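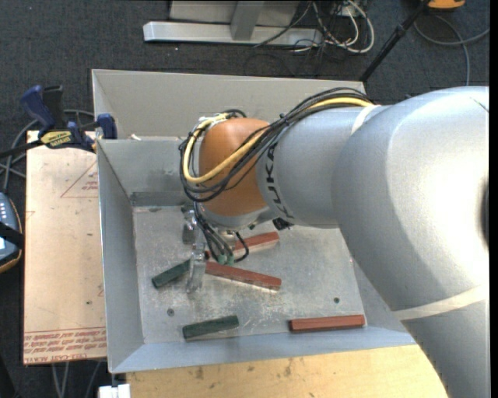
Tuesday, late. Kettle on, shoes off, feet like puddings. I spent most of the day on the blocks again and I still can't decide if I like the dark green or the reddish-brown ones better. The green, I think! Though the long red ones feel nicer in the hand, and they're easier to spot on that scuffed old plate, which I keep meaning to give a proper wipe (it's so dusty you could write your shopping list in it).

I did get round to the rest of the tidying, mind you. All 72 blocks went back into the Skoment box by colour, and then I found 2 more under the bench and had to open the whole thing up again. Typical. The blue clamps have stayed on the rim because I do not trust that bin for a second, and they pinched my thumb last time I moved them.

Missed the early bus home to Udville so I had 40 minutes in the Usen café with a cheese scone and no book. Lovely scone, bit dry round the edges. Tomorrow I want to sweep under the bench first thing, before anybody else gets in, and ring Nistor about the lids. Must also buy milk, I've just used the last of it.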